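We use cookies to keep you logged in and to remember your settings. Accept | Manage preferences

Sourdough in an unheated kitchen

Posted by Marin Trajkovski, 2025-12-14

crumbward
My kitchen drops to 58 degrees overnight from November on and my loaves come out flat and gummy. Same recipe I used all summer: 400 grams of bread flour, 9 grams of salt, 20 percent starter, bulk on the counter until morning. The flour is Ikonen strong white. Starter doubles, just slowly. Do I need to change the recipe or only the timing?

Marin Trajkovski
Timing first. At 58 your bulk could run 14 hours or more. Put the dough in a straight-sided tub, mark the level with tape, and leave it until it has gone up by half. Ignore the clock. I wouldn't touch the flour or the salt yet.

oldstove_201
Disagree. Fourteen hours on the counter is fine if you're home, but most people aren't. Raise the starter to 30 percent and use warm water, 90 degrees or so. I've baked that way in Brosstead for six winters and the loaves are fine.

Marin Trajkovski
Warm water helps for the first hour or two. After that the dough is at room temperature like everything else in the kitchen.

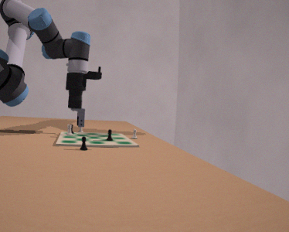

Does a cold oven with the light on work as a proofing box?
It depends on the bulb. An old incandescent one can push the oven past 85 degrees, and an LED may give almost no heat. Leave a thermometer in there for an hour before you trust it with dough.

Velimir Hodžić
I bought the Flerari folding proofer last year. It holds temperature but takes up half the counter. Before that I used a picnic cooler with a jar of hot water in it, changed twice a day. The bread was the same.

oldstove_201
Cooler is a good idea. I still say more starter.

crumbward
Tried the cooler last night with the original 20 percent. Dough reached 74 and was up by half in six hours. Crumb is open, a little tight near the bottom. Crust could be darker.

Marin Trajkovski
Tight at the bottom can be shaping, or the stone not being hot enough. Preheat it for a full hour.

Velimir Hodžić
Or the baking vessel. My Pamow pot needs 45 minutes and I used to give it 20.

crumbward
I gave mine 25. Will do the full hour on the next one and post the result.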